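Building Notes: Cable and Floor Clearance at Galleck House

The low-voltage rewiring at Galleck House reaches the third floor in November. Work on the two floors beneath it is closed out, and the riser closets have been relabeled to match the Rovberg drawings kept at the front desk.

Residents on the third floor should plan for one visit per unit. The Tonar crew needs 3 feet of clear floor in front of the wall plate and access to the baseboard on the same wall. Heavy furniture can stay in place if it stands on legs – a patch cord passes under it without trouble. Pieces with a solid base need to be pulled out 2 inches before the visit.

Temporary cords laid during the changeover stay down until the new plate tests clean. Do not coil the slack tightly, set a furniture leg on it or run it under a rug. A cord that has been crushed may still carry a signal and fail later under load.

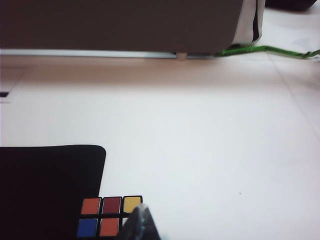
Green cable on the floor near low furniture. Keep legs off the cord.

Old splitters can be left in the bin outside the Rafferty Street entrance. Power adapters go back to the service provider – the bin is for splitters and coax only.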